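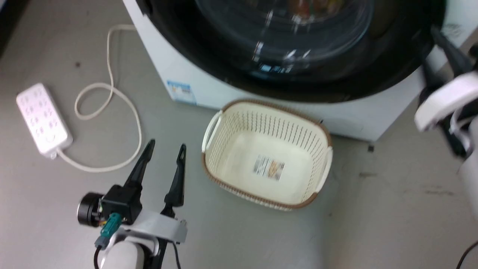

Wrist camera loses the laundry once the gripper reaches the washer door
Posted by eneck_lab in Student Projects, Thursday

Our college project is a two-arm robot that moves clothes from a front loader into a basket on the floor. Depth from the wrist camera drops out near the door glass, and the planner (Memley, default settings) stops. Of 1042 logged frames near the door, 23 have usable depth on the clothes. Is this a calibration fault?

zaugg_drive
Probably calibration. Redo it.

puva_bench
Calibration error gives you an offset, not missing depth. Check three things.

Curved glass and a perforated steel drum both return bad depth. Don't plan off it while the door is shut. 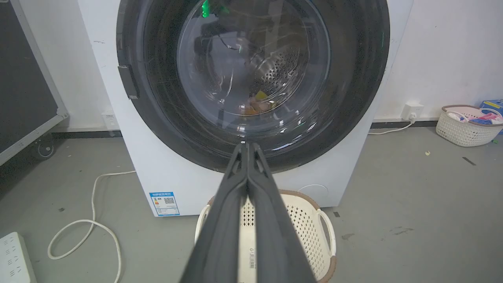
Parallel fingers also cover the middle of a wrist view when they're closed. Open them before you capture, or mask them out — Memley treats unmasked fingers as an obstacle.

Use the head camera to find the door and basket, then switch to the wrist at a fixed standoff. Median filter over 5 frames. Our club's labelled set was 1000 frames and that was enough for colour segmentation of the clothes.

eneck_lab
Masking fixed the planner stop. Still working on the glass.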